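Vundero simulator license, one-year seat

We had $844 left in the equipment budget in January and two ways to spend it: spare gripper fingers or a seat of Vundero. I went with the seat, and I'd do it again! You get a two-armed robot and a pile of furnished rooms to drive it through, and I had it running before lunch. 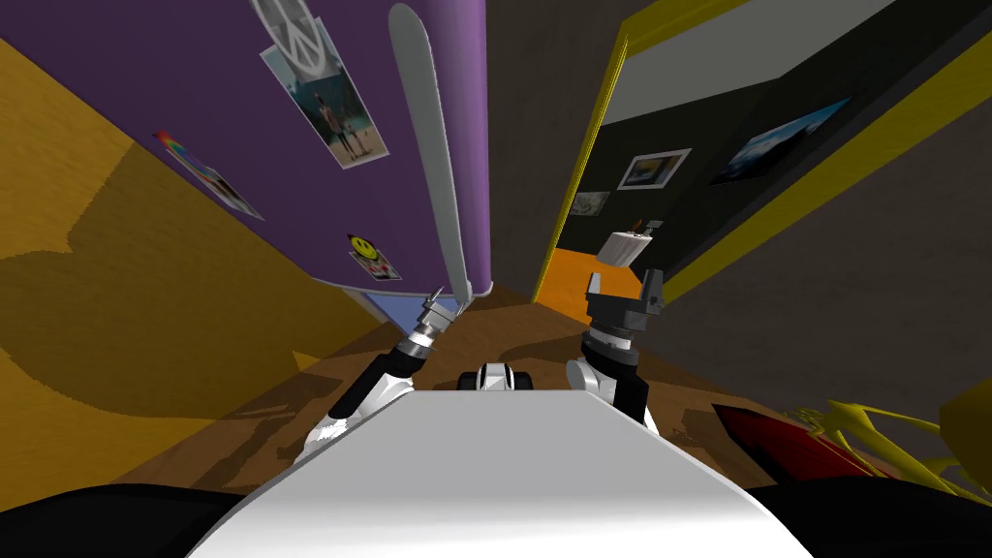

Trying different grippers before ordering any is what sold me. Tekle and I went through 18 combinations and crossed three off our wish list, so the next purchase order got a lot shorter (Phong in accounting was thrilled).

Gripes? The room editor is clunky, and extra seats cost way too much – budget for those early if you have a bigger team. Support took three days to answer me. Four stars.

Belmiro Amaral, May 4, 2019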